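Projects > Robotics > Stalthorpe > Reports

Overview Reports Data Contact

Three-view imitation learning: progress report to the Vitholm fund
Submitted by Savita Bhardwaj, Stalthorpe robotics group
Thu 16 January

2 comments 30 shares

Where we are

The short version is that the method works better than the one we had before, and I don't yet believe our explanation of why.

You are paying us to find out whether a robot arm learns a task better from three camera views than from one. The proposal said yes with some confidence. It was written before we had data, and I would word it more carefully today. Our collection at Stalthorpe is finished. The main comparison has been run once in full. The cross-site test at Dorkside has not been run, and that is the test I care about most.

Milestone 1 (collection and labeling) is done. Milestone 2 (comparison of views) is done on paper, in the sense that the table has been filled in. I am asking you to treat it as open until the checks listed further down are finished.

What was collected

We have 1864 recorded episodes. Each one is a person steering the arm through a short task while the cameras run. We throw out an episode if any of its streams is missing or if the operator marks it as a bad take. Takes with a lot of blur stay in, and so do takes where the arm wanders. This was argued over in the group. My view is that a robot in use will get blurred images whether we like them or not, and a set that has been cleaned by hand will make any method look smarter than it is.

Labeling was dull and slower than planned. We had hoped that the software from Chege would mark the start and end of each movement for us. It does so well enough when the arm is moving quickly. When the arm creeps, the software tends to call the whole stretch a pause, and a person has to go back through it. We have corrected every episode used in the comparison. I would not trust the uncorrected labels for anything beyond a rough search.

The method, in plain words

The earlier system used a single camera and tried to guess the next movement of the arm from what that camera saw. The new one takes a head view, a side view and a wrist view, turns each into a short code, and lets the network decide how much weight to give each code at each moment. That weighting is the new part. The idea is that the head view should matter when the arm is traveling and the wrist view should take over when the fingers are close to something.

It is a reasonable idea. It is also the kind of idea that produces very convincing plots. We can draw a curve of the weights over an episode, and the wrist weight goes up near the end of nearly every one, just as we said it would. Everybody who has visited the lab has liked that curve. But the end of an episode is also when the arm slows down and the wrist images get sharper, and a network that simply preferred sharp images would draw the same curve. We have no evidence yet to separate those two stories.

The result so far

We ran 400 trials with each version of the system, same tasks, same start positions. The three-view version finished 30 more trials than the single-view version. It is a real difference on this bench. I have checked the count myself, against the video, and it holds.

I have some trouble with what comes next, which is the step from "finished more trials" to "uses the views the way we say." Three things bother me.

First, the network with three views is larger. A larger network often does better with the same data. We should have trained a single-view network of matching size from the start, and we did not. It was left out to save computer time. In hindsight that saving was a poor one.

Second, the side view. Of the three cameras this is the one that is hardest to defend. In many moments the gripper is high up at the edge of what the side camera can see, and most of the picture is background. When we blanked the side view during testing, the system hardly changed. One reading is that the network has learned to ignore a useless view, which would be a good thing. Another is that it never needed three views and we are running a two-camera method under a three-camera name.

Third, the background. Everything was recorded against the same teal. It is handy for us, as it makes the dark parts of the arm easy to pick out, and I am worried about how handy it is for the network. A system can learn a lot about where it is from the shading and creases in a piece of cloth that stays put for weeks. If that's part of what we measured, the numbers will fall as soon as the arm is moved.

The team does not fully agree with me on the third point. Two of my colleagues think the wrist view is too close and too changeable for background to help much. They may be right. It's a cheap thing to test and I would rather see the test than have the argument again.

What the cameras give the network

Reviewers of the proposal asked how much the views overlap. The answer is: less than we told them. We had written that the three cameras "jointly cover the workspace," and that sentence should not be repeated in any summary you put out. They cover different pieces of it, at very different distances.

The head view takes in a long stretch of the arm, from the mounting bracket and beam through the joints to the wrist and sensor module, with cabling on the cloth. As a record of the arm's pose it is good. It says little about the fingers. In the sample from it, the end part of the arm runs out of view on the left, and there is nothing on the cloth to be handled.

The wrist view is the opposite. The two black fingers fill much of the lower half and the gap between them is always in the same place, which is surely why it trains so easily. The white clamp-like part, with the thin rod and round black knob off to its right, is clear enough to follow even with the grain. I'd expect any method to do well on that image, old or new, and this is another reason to want the matched single-view run.

The side view I have already complained about.
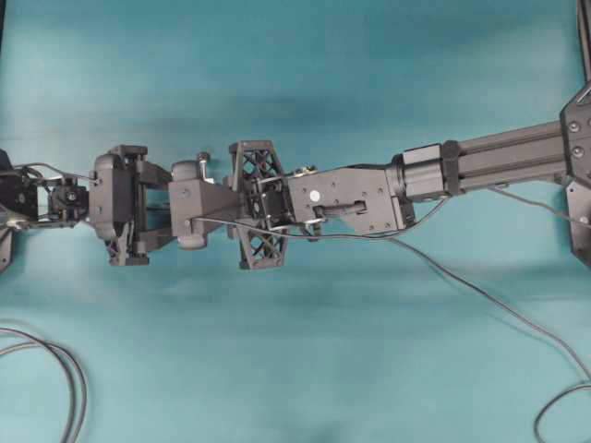
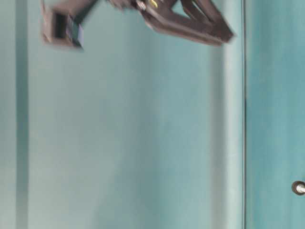
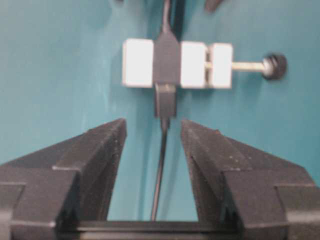
Head, side and wrist views, in that order.

Checks to be run before we claim anything

Matched size. Train a single-view network, wrist camera only, with as many parameters as the three-view one. Run the same 400 trials. If the gap closes, the weighting idea is in trouble and we will say so in the next report.

Blur control. Add blur to the last part of the wrist recordings and see whether the weight still moves toward the wrist. This needs no new robot time. It should have been the first thing we did after seeing the curve.

Background change. Replace the cloth with something of a different color and repeat a share of the trials, without retraining. I want this done by someone who did not train the networks.

Side camera. Move it lower, or drop it. Moving it means the existing recordings no longer match, so there is a cost, and I would like your opinion before we spend it. My own preference is to drop it – the proposal promised three views, though, and I recognize that this changes what you agreed to fund.

Dorkside

The second arm is at Dorkside and is mounted and powered. It has been calibrated once. The calibration did not agree with ours, and at present we can't say which of the two is off. Until that is settled, a failed transfer test would tell us nothing, and a successful one would make me suspicious.

The people there have asked whether they may collect their own episodes and mix them in with ours. I have said no for now. Once the sets are mixed we lose the one clean test we have, which is a network trained only at Stalthorpe and run somewhere it has never been. They can collect as much as they want into a separate folder.

Spending

Hardware is under budget. Computer time is over, and will go further over with the matched-size run. We'd like to move the unspent hardware money across to cover it. Labeling hours were badly underestimated, mostly on the strength of what we thought the Chege software would do without help, and the group has absorbed the extra hours so far. It can't absorb a second round. If Dorkside's data has to be labeled as well, we will need to come back to you with a figure.

What we ask from you

A decision on the side camera, and approval to move the hardware money. We would also ask that the 30-trial improvement not be quoted in public material until the matched-size run is in. I know there is a summary being put together this January and that a number would be welcome in it. The number is correct. What it shows is still open, and once it has been printed next to the words "three views" it will be hard to take back.

The recordings and corrected labels can be shared with your technical reader now, if that's useful. The trained networks can too, with the warning that they have only ever been run on one bench.

Savita Bhardwaj
Stalthorpe

Previous report All reports Back to top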